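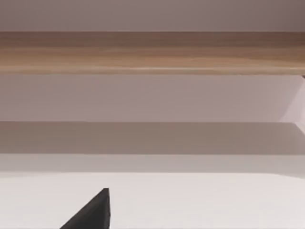

Project report, 2 October 2023
Olanrewaju Usman, with Elsie Pirihi and Chidubem Oyewole

So the plan back in March was to have a real arm bolted to the bench in the Akinola shared workshop by summer. We got the bench! The arm took longer (the shoulder bracket cracked and we had to reprint it), so most of this report is about the simulator, which ended up being my part and the part I liked best.

I built the practice room first. It's a cabinet with a strip of tan wood running across it, gray panels under that, and a big plain white surface in front. I spent way too long on the wood grain. Elsie kept telling me the arm doesn't care about wood grain, and she's right, but I have to look at it all evening.

The view I use most is the one from the gripper, looking out at the furniture with one black finger poking up at the bottom. It took me 4 tries to get that camera mounted at a sensible angle. The first ones stared straight at the floor, and one was inside the wrist, so all I got was black.

The task is simple on paper: move up to the cabinet, stop short, don't hit it. I ran it 3773 times over the summer, mostly overnight on Chidubem's old desktop, and by the last batch it was stopping cleanly 76 percent of the time. The misses were nearly all at the corner, where the side panel turns away at an angle. I think my distance estimate gets confused there, but I haven't proved it. Mr. Valentini says to log the distance at every step and plot it before I touch anything else, so that's next.

Things I'd do differently: save the settings with each run (I lost three good ones), and leave the shading alone until the motion works. Also label the motor cables. Chidubem is still mad about the cables.

Shares: 4
Comments: 3

Recent projects
Letach: a line follower on a budget
Umesh Rana's automatic plant shelf
Rewiring the Dutier drill press
Casatau walker, part two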